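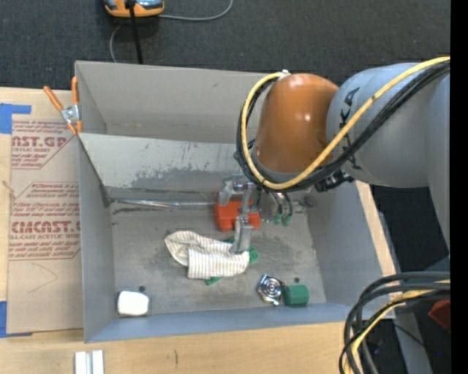 Start with the cloth, Etenesh Habte says, and the rest of the bin gets easier. Cloth hides things. It also takes up more room than anything else that weighs so little, and when it comes out you can usually tell what kind of bin you have.

She has been sorting mixed household goods for Skukska, the secondhand store on Putadier Street, for nine years. Before that she ran the alterations counter at a dry cleaner. I asked her to talk me through how a mixed bin gets taken apart, and we spent most of a Sunday afternoon on it, with one break for soup from Văn, the lunch place across the street.

A mixed bin, in her terms, is anything that was packed by the drawer or the shelf and not by kind. People clear out a kitchen or a garage, and what was in the drawer goes into one box. Boxed sets, books and clothes on hangers have their own route through the store and she never sees them. She gets what is left over.

"A towel, a candle holder, a toy, half of something," she said. "That's a normal one."

Her bins are gray metal, wide and open. She moved over from cardboard cartons in her second year and would not go back. A carton sags when it is half empty, and small things get in under the flaps. In a metal bin she can see the floor, and the floor is what she is working toward. "I want to see gray," she said. "When there's a lot of gray I know where I am."

The bins are worked on tables, at hip height. Skukska used to have them on the ground, and she spent a winter with a bad back over it. She prefers a light wooden top, which shows up a dropped screw or a button. The floor in her old room was dark carpet and she lost a lot of small parts to it. She still has a magnet on a stick from those days.

I asked why cloth first, when I would have gone for the heavy things.

"You'd think heavy, yes. But if you pull out something heavy from under a cloth, you're pulling blind. The cloth comes with it and brings three other things along, and one of those is glass."

The cloth at the center of this bin is off-white with thin tan-gray stripes, folded in one part and crumpled in the rest, and there is something green showing at its edges. That is the kind of thing she means. You see a corner and a sliver and you think you know how big the object is. She has guessed wrong often enough that she has stopped guessing.

"I had one last July, a little blue edge sticking out from a pillowcase. I thought it was a plate. It was the lid of a cooler. It filled half the bin and I'd been looking at it all morning."

Her way of taking cloth out is to hold it near one end and lift slowly, straight up, and let whatever is caught in it drop back a short distance. She does not shake it over the bin. If it is heavier than it ought to be, she puts it down again and moves the fold aside first. A dish towel can have a paring knife rolled up in it, put there by somebody careful, and the careful packers are the ones she watches out for. Scissors in socks, she said. Thermometers in oven mitts.

Once it is out, the cloth gets opened flat. Stripes help here, she told me, and this was something she learned at the alterations counter. On a striped cloth the lines tell you which way it is folded before you touch it. If they run one way on the left and another way on the right, you know there is a fold between, even if you can't find it in the crumple. With plain white cloth you have to feel for the hem.

"People ask me what the trick is with fitted sheets," she said. "There isn't one. I bag them."

From there the order is loose. She likes to take bright things next. A red or orange piece is quick to spot and quick to grab, and it is often a toy or a building block or part of a game, all of which go to the same shelf. She does not try to work out what it belongs to while it is still in the bin. At one time she did, and kept a pile at her elbow of things waiting for their other halves. The pile had to be moved every time she wanted to set something down. Now every single part goes to the parts shelf, and anything with a partner will meet it there or it won't.

Round things she leaves to the end if they are lying still. Cylinders are her least favorite shape. A tin or a tube or a thick candle on its side will travel as soon as the thing next to it is gone, and it will travel to the far corner. Her habit is to stand a cylinder upright before touching its neighbor. She showed me with a pepper mill. It took no time at all, and I could see how I would never have thought to do it.

Shiny metal is slow, for a different reason. Strong light on a polished surface makes it hard to tell a shallow dish from a deep one, or a lid from a base. Rings on the surface make it worse. "You look at circles inside circles and it could be going up at you or going down," she said. "I put a finger on it. Then I know."

She has fourteen shelves behind her and the labels were printed on a Skivard, an old one that only does capitals. KITCHEN METAL. KITCHEN OTHER. CLOTH SMALL. CLOTH LARGE. TOYS AND PARTS. The one she is proudest of says NOT SURE. It is the shelf at eye level, on purpose, and it has to be empty before she goes home. When she started, there was a box for unsure things on the floor under the table, and the box was never emptied by anyone, herself included.

What ends up on it? She listed a few from the week. A wooden ball with a hole through it. A strap with two different buckles. A plastic funnel with no hole, which she now thinks was a stand for something. A flat rubber disk that three customers have told her three different things about.

We got on to speed. Her target is 15 minutes a bin, and she thinks that is generous if the bin is shallow and a bit tight if it is full. The store had 184 bins waiting after the spring clear-outs, the most she has seen. She got through them by doing nothing clever. She worked from the door inward and took whichever was next.

"The mistake is to look for an easy one," she said. "You walk up and down looking for an easy one and there goes your 15 minutes."

I asked whether she ever tips a bin out onto the table and sorts from there. This is what I would do at home with a junk drawer, and I said so. She was polite about it. At home, fine, she said, if you put a sheet down. For her the walls of the bin are useful, and so is the way things have settled. A thing that is lying on top of another thing is telling you to take it first. When you tip it all out you have mixed it up again and made more noise than you needed to.

She does have a rule for drawers at home, though, and it is the one she gets asked for by people who come by the counter. Take out whatever is soft. Look at what's left for a minute with your hands in your lap. Then take out the things you could name to somebody on the phone. Whatever you couldn't name goes on a tray, and the tray stays in the kitchen where people will keep asking what it's doing there.

Her own tray at home has a hinge on it, a green plastic cap and a key. She has tried the key in every lock in the house.

One more subject came up as she was closing, and it was washing. Cloth out of a mixed bin is washed at Skukska before it is priced, all of it, clean-looking or not. Dish towels and napkins go in together, warm, and get folded in thirds. They sell for a dollar. She counted last year, for the first time, and the store had sold 600 of them, nearly all to people buying more than one. Striped ones go first. She puts that down to kitchens — a stripe goes with whatever you already have hanging on the oven door — and she keeps a few back for the window in the slow weeks after New Year.

The mixed goods room is open to the public on Saturday mornings. Bring your own bag, and ask before you take anything off the NOT SURE shelf.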